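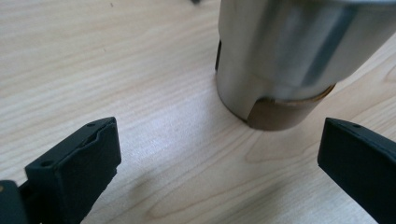
Figure 1. Open fingers on the tabletop, metal container with its brown base band at upper right.

House Rules for Hand-Held Gripper Recording
Project report, Geraghty workshop course

1. Why we picked rules

When our group got the Gradero project, most of us wanted to train something right away. What we ended up doing was writing the rules for how people record with the hand-held gripper, and we had way more fun with it than we expected! A rule sounds like a small thing until three people read it three ways and you have a folder full of clips that don't match.

We started from a set of 2133 short clips recorded by earlier groups at Nallham and at the Jendotby annex. Each clip is one person, one gripper and one task on a table. We went through all of them and marked the ones we would not want a robot to learn from. We rejected 643. That number got our attention.

2. What was going wrong

The biggest group of rejects had a bad start. The person hit record with the fingers already closing, so there was no clear "before" in the clip. Next came clips where the object was out of view until the last moment. We also had a pile where someone's free hand came in to steady the object — easy to do without thinking, and we caught ourselves doing it during our own tests.

Some clips took a long argument. Is it a bad clip if the person misses and tries again? Half the group said yes. We went back and forth for most of a class period and decided that a retry is fine if the gripper backs off and opens fully first. A retry where the fingers scrape along the object until they happen to catch it is out.

3. The rules, version 2

Start with the fingers fully open and hold still for 3 seconds.
Keep some part of the target object in view at the start. A partial view is OK.
Leave clear table between the fingers before moving in.
No free hand past the table edge while recording.
Check that both fingers are tight before each session. Tug them, don't just look.
Shiny objects get a second take with the lamp moved.
If you bump the table, stop and throw out the take.
Write the note for the clip before starting the next one.

Figure 1 is a good match for the second and third rules. The container is only partly in view, and there is a nice open stretch of wood between the fingers. The soft sheen on the tabletop also shows what we mean by glare that we can live with. Our test was simple: if you can still follow the wood grain through the bright area, keep it.

4. Still open

Version 1 had a speed limit and we dropped it. We had no fair way to measure speed by hand, and people moved stiffly when they were thinking about it. We'd love to see the next group try a metronome.

The tightness check needs a real number too. "Tug them" is hard to grade. The shop at Jendotby has a small torque driver we could borrow, and we plan to ask for it in April.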